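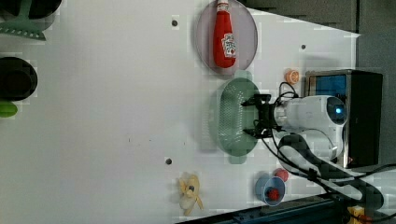
Bench 3, gripper over the colander.

Operations diary, Rodutville site
13 September 2026
Entry by Rhiannon Pritchard, shift coordination

The kitchen bench was in use for the full shift. Ayman Haddadin supervised the arm and Fadi Ghanem kept the log. I attended for most of the morning in order to write up the staffing note which Malcolm Fairclough has requested before the Tiklow sorting line is extended.

The log records 90 attempts. Mr. Ghanem marks each one as complete, assisted or stopped. He was employed as a packer until last December, and his written duties still describe him as one. I have asked that this be corrected. A person who spends the day judging the work of a machine should not be graded on cartons closed per hour, and the present form leaves no space for anything else. 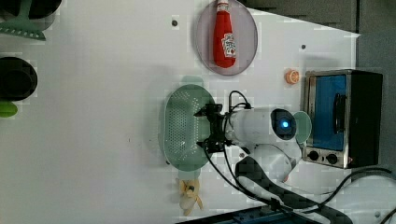

The staffing note deals mainly with the two packing teams, whose members will rotate through the bench in turn. Each person will receive 30 hours of instruction with Mr. Haddadin and will then work a supervised period before signing a log alone. Placing the objects is the part new staff tend to treat as a minor chore. With the gripper directly over the colander, as it was during one of this morning's attempts, the plate with the ketchup bottle and the peeled banana are all within a short distance of the work, and the operator must know where each of them is supposed to lie. Two staff members who sat in today were tired by noon. They described the work as quieter than packing and harder to leave behind at the end of the shift. I have recorded that remark in the note as they gave it.

Nazareno Piras came at midday on behalf of the packing teams. His questions concerned pay grade, the length of time at the bench without a break, and whether the logs may be used in reviewing an individual's performance. I was able to answer the first. The grade is protected through the rotation. The second is under discussion, and I have proposed a change of duty after 90 minutes. On the third I had no instruction and told him so. The matter has gone to Mr. Fairclough.
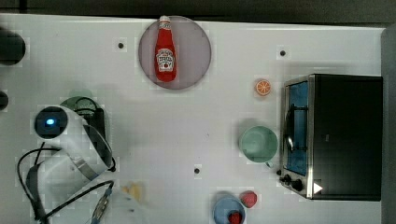
Same bench, mug and toaster oven at right.

Afternoon. The Wuruleo scheduling screen was slow again and the teams returned to the paper sheet. The Nseir office has asked for our headcount. The figure supplied was 546 for all sites, with bench operators not shown separately, as no such category exists in the payroll system.

Mr. Piras will see the draft before it is circulated. Outstanding: revised duties for Mr. Ghanem, the break schedule, a second chair for the bench.

R.P.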